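## 4. Comparing two grippers on the Brolow bench

Do this section after the arms have been homed (section 3) and before you load any task program. It covers fitting the two grippers, running them through the same set of moves, and recording the results so that they can be set side by side later.

Allow 90 minutes for a first comparison. A repeat with grippers already on file takes less.

**Before you start**

- Both arms powered and homed, with the speed limit left at the factory setting.
- Zunholm controller software installed on the bench laptop.
- A 2.5 mm and a 3 mm hex key.
- A blank results sheet from the Direo folder.

> **Caution:** Keep hands and sleeves out of the space between the arms whenever either one is enabled. The emergency stop cuts power to the motors but does not lock the joints, and an arm can sag under its own weight.

### 4.1 Fit the grippers

1. Disable both arms from the controller. Wait for the software to show them as idle.
2. Fit the gripper under test to the left arm. Start all the screws by hand, then tighten them in a cross pattern.
3. Fit the reference gripper to the right arm in the same way.
4. Push the wrist plug in until it clicks. Do not use the collar to pull the plug straight.
5. Enable the left arm, then the right.

> **Note:** The Gill adaptor ring can be fitted two ways around. If the fingers close on a slant after homing, take the gripper off, turn the ring over and start again from step 2.

### 4.2 Route the cable

Leave enough slack at the wrist for the last joint to turn its full range in both directions. A cable that looks generous with the arm parked can pull tight once the wrist has rolled over, so turn the joint slowly by jog control before you clip anything down.

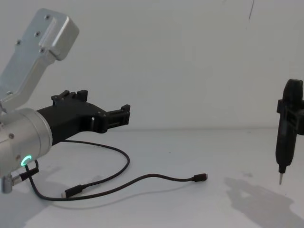 Any spare length should be coiled and clipped behind the base once you know how much the wrist needs. Do not let it lie in the working area during a run. A plug dragged across the table can foul a finger, and the camera program may pick it up as a part.

1. Jog the wrist to its positive limit, then its negative limit.
2. Check that the cable does not catch on the gripper body at either end.
3. Clip the cable at the elbow and at the base.
4. Plug the free end into the port marked for that arm. The left and right ports are not interchangeable.

### 4.3 Run the comparison

The standard routine has 9 grasps. Use the same test pieces for both grippers, placed on the same marks, and wipe the tabletop before each run. Dust changes how the lighter pieces slide.

1. Open **Compare** in the Zunholm software and choose **New pair**.
2. Enter a name for each gripper. Names can't be changed after the first run has been saved.
3. Set the closing force to 20 per cent.
4. Run the routine on the left arm with the right arm parked clear.
5. Park the left arm and repeat on the right.
6. Write down any grasp where the piece slipped, turned or had to be placed again. The software logs motor current only and will not catch a slip.

> **Caution:** Never run both arms at once in Compare mode. Collision checking is switched off between paired arms until they have been calibrated together (section 6).

### 4.4 Read the results

Each run is saved as one file with some 1670 lines of current and position readings. For most purposes you only need the summary at the top, which lists peak current and time to close for each grasp.

If a run stops early with code 449, the gripper did not report back in time. Check the wrist plug first, then the cable at the elbow clip. Clear the code before running again, and discard the partial file.

Grippers with long fingers will nearly always show a slower closing time. Compare them with others of similar length where you can, and note the finger length on the sheet. Differences in peak current matter more when choosing a gripper for fragile pieces.

When you're finished, disable both arms before removing either gripper, and return the reference gripper to its case with the fingers open.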